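Gollent Shared Workshop: Frequently Asked Questions

Who can use the workshop?
Anyone 16 or older who lives in Gollent or Pomisberg. You need to complete a short safety session before your first booking. Suqin Cui runs these in the evening, and each one takes an hour.

How much does it cost?
Membership is $60 a year. There is no charge per visit. Saw blades and sandpaper are sold at the front desk.

How many people can book at once?
Up to 8 per session. Larger groups should email us first.

Can I reserve a particular table?
Yes. Choose it on the booking form. Tables cannot be held for more than 4 hours.

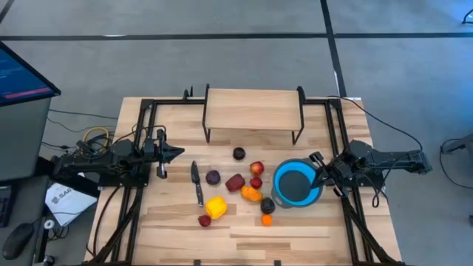 Worktable with a butcher-block top.

How do I look after the tabletops?
Put down a scrap board before cutting or drilling. Wipe up glue before it sets. We oil the tops every March, and the room is closed while they cure.

Can I leave a project overnight?
Small projects can go on the storage shelves for up to two weeks. Wrap anything with a fresh finish or loose parts, and label it with your name and phone number. Unlabeled items are moved to the Horobets Street building.

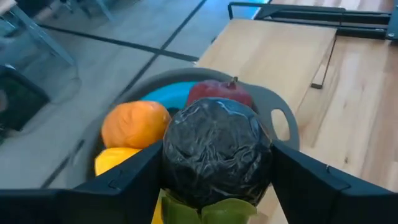 Item wrapped in black plastic film.

Is there a size limit for storage?
Yes. Shelf items must fit in a standard bin. We do not store lumber.

Do you lend tools?
Hand tools only, for three days. The library has nearly 290 of them, and the list is on the Tools page. Power tools stay in the building.

What if I break something?
Tell Everett Dvorak or whoever is at the desk. We do not charge for normal wear.

Is there parking?
Use the Skondelari lot behind the building. It is free after 5 p.m.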